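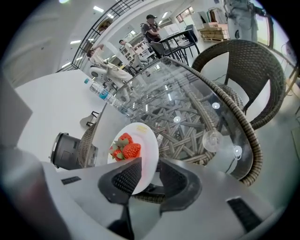 Figure 4-1. View from the wrist camera with the fingers open over a plate of strawberries on a glass-topped table.

4. First Pick with the Rorgate Hand-Held Gripper

This section covers the first recorded pick after the gripper has been charged and paired (Section 3). Allow 90 minutes for the full procedure, including calibration. One operator is enough.

4.1 Before you start

Confirm that the base firmware is version 208 or later. Earlier versions do not store finger travel with the video, and recordings made on them cannot be converted afterward.

Choose a soft, light object for the first pick. Strawberries, as in Figure 4-1, are suitable: they show excess force at once, and the red stands out well against a white plate. Do not use anything heavier than 93 grams until force calibration is complete.

4.2 Check the view

1. Hold the gripper by the rear handle and press the power key for two seconds.
2. Open the live view on the paired tablet.
3. Check that both black fingers rise from the center of the lower edge of the view. The gray-white body should fill the bottom of the picture from side to side.
4. Check that the textured pads are visible on the inside of each finger. If a pad has lifted or turned, reseat it as described in Section 7.2.
5. Tilt the gripper until the plate is visible between and beyond the fingers.

NOTE: The left and right fingers do not have the same outline in the live view. The right finger looks wider and more flared. No adjustment is needed.

4.3 Calibrate grip force

1. Squeeze the trigger slowly until the pads touch. Hold until the tablet shows CLOSED.
2. Release the trigger fully. Wait for OPEN.
3. Repeat steps 1 and 2 when prompted.
4. Select Soft from the force menu and tap Save.

If the tablet shows RANGE ERROR, close the force menu, clean the pads with a dry cloth and start again at step 1.

4.4 Record the pick

1. Tap Record. Hold the gripper still until the tone sounds.
2. Approach the object from above at an even speed. Keep the whole object in view for as long as possible.
3. Close the fingers around the widest part of the fruit. Do not grip by the leaves.
4. Lift straight up, move clear of the plate and set the object down.
5. Release the trigger and tap Stop.

CAUTION: Do not press the fingertips against glass. The tips are blunt, but a hard contact can chip a table edge and will shift the calibration. If contact occurs, repeat 4.3 before the next recording.

CAUTION: Keep open drinks away from the work area. The slots on the gripper body are not sealed.

4.5 Glass tabletops

Clear glass reflects ceiling lights, and the tracking software may take a reflection for a fixed point in the room. Patterns under the glass, such as woven wicker, normally help tracking — leave them uncovered. If the tablet reports DRIFT, change your standing position so that the brightest reflection leaves the view, then record again.

People moving in the background do not affect tracking in most rooms. They are recorded, however. Obtain their consent before uploading files to Kamath storage.

Section 4 revised October 23, 2025. Technical contact: Sharada Marar, Rorgate Product Support, Rasthorpe.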